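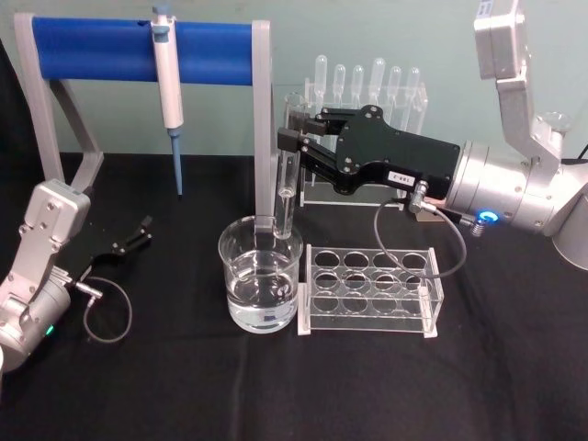 Minutes of the teaching lab meeting, 27/11/2024
Present: Sølve Holmgren (chair), bench users of rooms Kevlow and Wenel, one person from purchasing. Apologies were received from the Hemirico group.

1. Previous minutes
Approved with one correction: the order for test tubes was 800 pieces, not 80.

2. Glassware
Purchasing informed that the offer from Lysenko is 2,147 for beakers and test tubes together. Our budget for November is 2,000. It was agreed to take fewer of the small beakers and ask for a new offer. Sølve writes to them.
Chipped beakers are still being put back on the shelf. They must go in the glass bin, also when the chip is only at the pouring lip.

3. Racks
We have 16 test tube racks on the list. The acrylic ones should be washed by hand with mild soap. Alcohol is not to be used on them. A question was raised if we should change to steel racks. No decision, it comes back at the next meeting.

4. Table cloths
Some users find the black cloth good for seeing clear glass, others say that it shows every spot. The black cloth stays in Wenel. Kevlow may choose for itself.

5. Water in beakers
Beakers with water must have a label when they are left overnight. Without label they will be emptied in the morning.

6. Other matters
The pipette stand in Kevlow is loose at the foot. Sølve will look at it this week.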